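6.4 Cable Snag and Wrist Overload Stop (Fault 3164)

Applies to Duder arms with the Padirar two-finger gripper and wrist camera, controller software as supplied by Kedidgate.

Fault 3164 is raised when the wrist load stays above the set limit while the gripper is closed or closing. In cable handling tasks the usual cause is a loop caught on a finger or pulled tight against a fixed point. The arm stops and holds position. The gripper does not open by itself.

CAUTION: A held cable may be under tension. Keep face and hands clear of the gripper until step 4 is complete. Do not pull on the cable to free it.

CAUTION: Do not clear the fault from the pendant before the cable has been checked. Clearing it re-enables motion, and the arm will try to finish the interrupted move.

Recovery

1. Press the stop button on the pendant. Confirm that the status lamp is steady amber.

2. Open the fault log and write down the joint positions and the last wrist load reading.

3. Open the wrist camera view. Find the cable bundle and the gripper finger before touching either one.

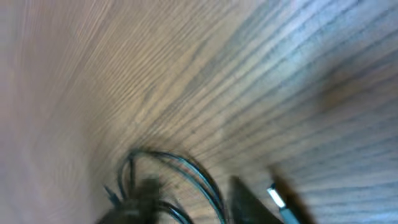 Figure 6-3. Wrist camera view with motion blur. Coiled black cables at bottom center, dark angular shape (most likely a gripper finger) to their right.

A view blurred to this degree must not be used to judge whether a loop is caught. Wait 35 seconds with the arm stopped and take a new view. If the new view is also blurred, inspect the gripper directly from the side of the table, outside the marked reach area.

4. Select Manual, then Release. The fingers open at low speed. If they do not move, go to section 6.6.

5. Lift any loops off the fingers by hand. Check the insulation for cuts and flat spots, and check each connector for bent or loose shells. Remove damaged cables from use.

6. Lay the bundle back on the table with no loop standing higher than the approach height set in 4.2. Loose ends should point away from the gripper path.

7. Jog the wrist up until the fingers are clear of the bundle. Clear Fault 3164 and run the home routine.

8. Restart the task at reduced speed and watch one full cycle.

NOTE: The load limit is stored in parameter 3000. The factory value is 1000. Raising it to suppress the fault is not permitted – the limit also protects the finger mounts.

If the fault returns

Check the approach path first. A low sideways approach tends to push a finger under the upper loops. Use a vertical approach where the table layout allows it.

If the fault occurs with no cable in the gripper, inspect the wrist harness at the Kaczmarczyk strain relief. A harness that binds when the wrist turns gives the same load reading as a snag. Repeat the load zero routine (section 5.1) after any work on the harness.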